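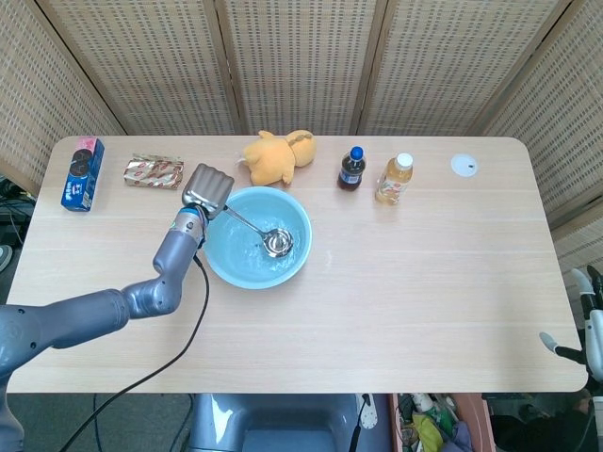 Does paying more for a mattress get you a better night's sleep?

Past a fairly modest price, there's little sign that it does, and the people selling them get vague when you ask.

I spent most of April asking. At the Okafor showroom a salesman steered me to the Erard, which costs $3,861 and has a cooling layer, a recovery layer and something called a response zone. What does it respond to? "Your body," he said. I asked for the study and he gave me a brochure.

The Dela costs $400. It comes rolled up in a box and smells of paint for a day or two. I slept on it for 21 nights, then on a borrowed Erard for as long again, and kept a diary of both. My worst week was on the dear one, although my neighbour was having his roof done.

Bello Okonkwo fitted out bedding shops for years before he went into flooring. He reckons the foam in most of them is much the same colour under the cover - and much the same foam. The labelling is where the money goes, he told me.

Vodus, which makes the Erard, said its customers "report deeper rest". I asked how many customers, and how deep. I'm still waiting for a reply.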